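Pilta Community Boards
Television and Celebrity > News and Discussion
Thread: Should the magazine programmes still run baby name guessing segments?

Valtent_Moderation
Members are reminded that this thread has been opened at the request of several posters, following the closure of the previous one at 269 replies. The subject is the practice, common to most of the evening entertainment programmes, of inviting viewers to guess the name of a well-known person's child before the family has made it public. Please keep contributions to the practice itself. Posts which put forward guesses about a particular child will be removed under section 12 of the house rules.

greyharbour
I should like to thank the moderators for reopening the subject. My position is the same as before. A parent who works in the public eye has accepted a degree of interest in his or her own affairs. The child has accepted nothing. A programme that spends 20 minutes of its running time on a name the family has chosen to keep back is making entertainment out of a refusal, and I do not believe a broadcaster should do so.

marrow_and_leek
With respect to the previous poster, I consider this too strict. In many cases it is the parent who begins the matter, by giving an interview in which the name is hinted at. Viewers are then invited to take part in something which the parent has started. I have never seen the Vitelus programme pursue a name where the family had asked it to stop.

greyharbour
The member may wish to look again at the March editions. The Vitelus presenters read out viewers' guesses on four evenings together, and on the second of those evenings it was stated on air that the family had declined to comment. Declining to comment is, in my view, a request to stop.

Second_Balcony
I do not agree that it is. A family may decline for any number of reasons, including an arrangement with a different publication. It is well known that the first announcement of a name is often sold. Where money has been paid for an exclusive, I find it hard to feel that a guessing segment has injured anybody.

tollgate60
I write as someone who worked for some years in the listings department of a weekly title. Names did not reach us by guesswork. They were supplied by the representatives, usually with the spelling underlined and an instruction as to when they could be printed. The segments are therefore of little use as news. They fill time between the film review and the weather.

marrow_and_leek
That is a helpful contribution, and I accept the point about news value. I would only add that filling time is not an offence. Much of what all of us watch at seven o'clock exists for that purpose.

Second_Balcony
May I ask tollgate60 whether the representatives ever objected to guesses being printed in advance?

tollgate60
Twice, to my knowledge. On both occasions the guess was correct.

Ostler
I have read both threads in full and wish to raise a matter that has been passed over. Shao, the streaming service, has published guidance for its own chat programmes which states that the names of children under the age of 12 will be used only where a parent has already used them in public. The guidance is one page long. It has been in place for two series and the programmes do not appear to have suffered. I see no reason why the older broadcasters could not adopt the same wording.

greyharbour
I was not aware of this and am grateful. It seems to me to meet every objection raised so far.

marrow_and_leek
It does not meet mine. Under that wording, a name spoken once by a parent at a film opening would be open to use for ever, while a name known to every neighbour in the street would remain closed. The rule is tidy on paper and would be awkward to apply.

Second_Balcony
I agree with marrow_and_leek as to the drafting, although I would support the rule in some form. Perhaps "confirmed" would serve better than "used in public".

LanternRow
I have little to add on the question of names, save that the hints given in interviews are generally far too easy. When an actress says that her son is named after a leading man of the black and white era, the field is not large. I now make my tea during these items and return for the film review. 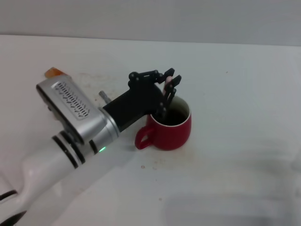

The red mug.

Ostler
LanternRow's approach is available to all of us, but it does not answer whether the items should be broadcast in the first place.

LanternRow
I did not intend it as an answer. For the record, I would prefer that they were dropped and the time given to longer interviews.

tollgate60
Longer interviews would be welcome. The last one on Vitelus ended just as the guest had begun to speak about her early work in the theatre.

greyharbour
I propose to write to the programme and ask whether it has any written policy on the naming of children. If other members wish to suggest wording, I should be glad to receive it by private message. I will include Second_Balcony's amendment.

marrow_and_leek
I shall not be signing, but I would be interested to read the reply.

Valtent_Moderation
Members may write to broadcasters in their own names. Letters should not be presented as coming from Pilta or from these boards. One post containing a guess has been removed. The thread remains open.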